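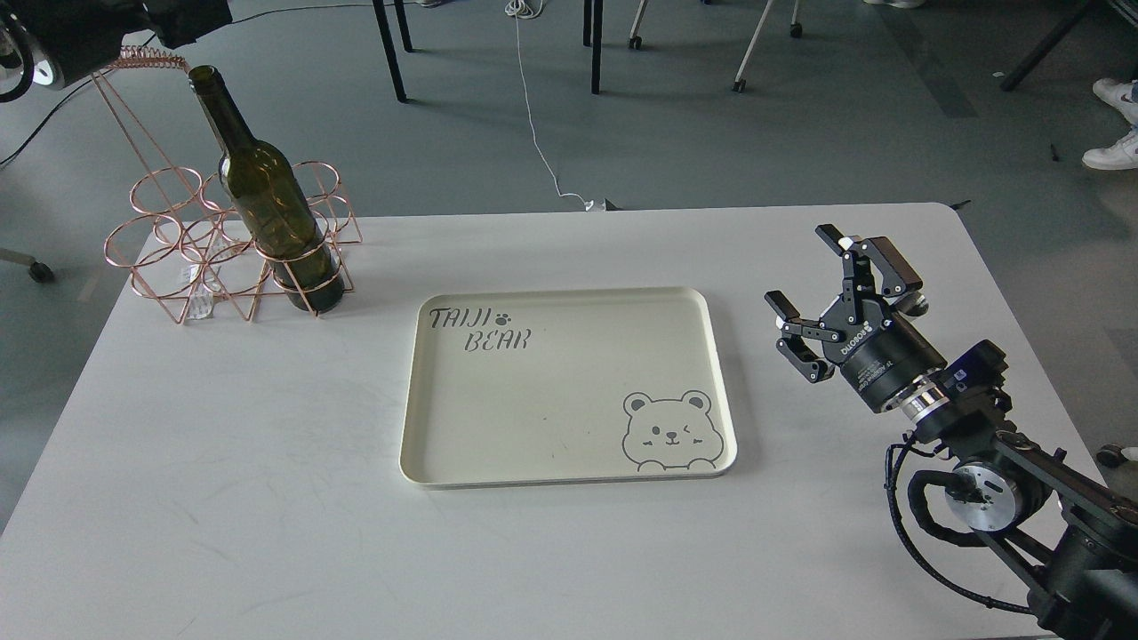

Why Does Bread Puff Up?

A kids' page from the Trosetstead Kitchen Club
By Ebony Dunstan
11 July 2022

OK so you mix flour and water and a bit of salt. You get a lump. Bake the lump, you get something like a roof tile. But add one small spoon of brown grainy stuff and leave it on the counter, and it grows. Twice as big! Sometimes it climbs right out of the bowl.

What's going on in there?

Meet yeast

The brown grainy stuff is yeast. It's alive. Yes, really. Yeast is a fungus, same big family as mushrooms, only super tiny. Each grain in the packet is a whole clump of them, dried out and asleep. One yeast is so small you'd need a microscope to see it.

Dried yeast is not dead. Just waiting. Give it water and some food and it wakes up.

What does yeast eat?

Sugar. But wait, plain bread dough has no sugar in it, right? Well, flour is mostly starch, and starch is made of lots of sugars hooked together in a long chain. When flour gets wet, little helpers called enzymes (say EN-zimes) start snipping the chain into pieces. Snip snip. Now it's the right size for yeast to eat.

Try this. Chew a plain cracker for a whole minute, don't swallow. Starts to taste a bit sweet? You have enzymes in your spit doing the same job.

Burps, kind of

When yeast eats sugar it gives off a gas called carbon dioxide. Same gas that makes the fizz in soda. You breathe it out too. It also makes a little bit of alcohol, but nearly all of that goes off into the air when the bread bakes.

So the yeast is sitting in the dough, eating and letting out gas. Tiny bubbles all over. My group at the club calls them yeast burps. Not the science word. The science word is fermentation.

But why doesn't the gas just leave?

Good question, and the one I get most. Gas wants to float off. Something has to hold it in.

That something is gluten. Wheat flour has two proteins in it, and when they get wet they grab onto each other and make gluten, which is stretchy. Think of bubble gum. Blow in it and it stretches around the air. Dough does the same, with thousands of bubbles at once.

Kneading helps. That's the pushing and folding and squishing part. It lines up the gluten so it gets stronger and more stretchy. Dough that isn't kneaded enough is lumpy and tears. Dough that's ready is smooth, and if you pull a small piece really gently you can nearly see light through it.

Rice flour and corn flour don't have gluten. So bread made from those needs something else to hold the bubbles, maybe eggs or a special gum. Some people get sick from gluten so this matters a lot to them.

Warm is good, hot is bad

Yeast likes it warm. Like bath water warm. In a cold kitchen it goes slow. In the fridge it goes very very slow, but it does still go, and some bakers do that on purpose overnight because slow dough gets more flavor.

Too hot and the yeast dies. Boiling water kills it right away. Then no bubbles, and you're back to the roof tile. I have done this. More than once.

In the oven

First few minutes in the oven, the bread gets one last big push. The gas heats up, and hot gas takes up more room. Some of the water turns to steam and that pushes too. Bakers call it oven spring. Then the inside gets too hot for the yeast and it stops for good. The gluten and starch go firm around the bubbles, so the holes stay there after the gas is gone.

Look at a slice of bread. Every hole was a bubble.

The outside gets hottest and driest, so that turns into crust. It goes brown because sugars and proteins on the surface change in the heat and make all kinds of new flavors. That's teh toast smell too.

Try it: the balloon trick

You need:
a small empty plastic bottle, clean
a balloon
a packet of dry yeast
a spoon of sugar
warm water (not hot!)
a grown-up close by

What to do:
Stretch the balloon a few times first so it's floppy.
Put the yeast and sugar in the bottle.
Pour in warm water till it's a quarter full. Swirl.
Pull the balloon over the top. Tight.
Put it somewhere warm and go do something else. Check after 20 minutes, then again after 40.

The balloon should stand up and start to fill. If it just hangs there, maybe the water was too hot, or the yeast is too old. Check the date on the packet.

Want to go further? Make three bottles. One with warm water and sugar, one with cold water and sugar, one with warm water and no sugar. Guess first, write down your guess, then see. Use the same size of bottle for all of them or it isn't a fair test.

Questions kids sent in

Can I eat yeast out of the packet?
Please don't. It tastes bad and can give you a tummy ache. Raw dough is a no as well. It can keep rising in your stomach, and raw flour can have germs in it.

Why is pita flat if it has yeast?
It gets rolled out thin and baked really hot and fast. Steam blows it up like a pillow, then it sinks down when it cools, and that leaves the pocket.

Do pancakes have yeast?
Most don't. They use baking powder. Different thing, it's not alive. It makes the same gas when it gets wet and again when it gets hot. Much faster, so no waiting.

What is sourdough?
Bread made with wild yeast. There are yeasts on the grain and in the flour already. Mix flour and water, feed it more flour every day, and after a week or two you should have a bubbly jar called a starter. Bacteria live in there too, the friendly kind, and they make the sour taste. Adoración Lorente, who runs our Saturday table, oops, I mean our weekend table, it moved, has a starter called Jaber. It smells like yogurt and old apples.

Words to know

Yeast: a tiny living fungus that eats sugar and makes gas
Enzyme: a helper that snips big food bits into small ones
Gluten: the stretchy stuff in wheat dough
Fermentation: what yeast is doing when it turns sugar into gas and alcohol
Proof: to let dough rest and rise before baking

Next time: why does popcorn pop? Send questions before the end of July please, I need time to read them all. Grown-ups, write your kid's first name and age at the top, no last names.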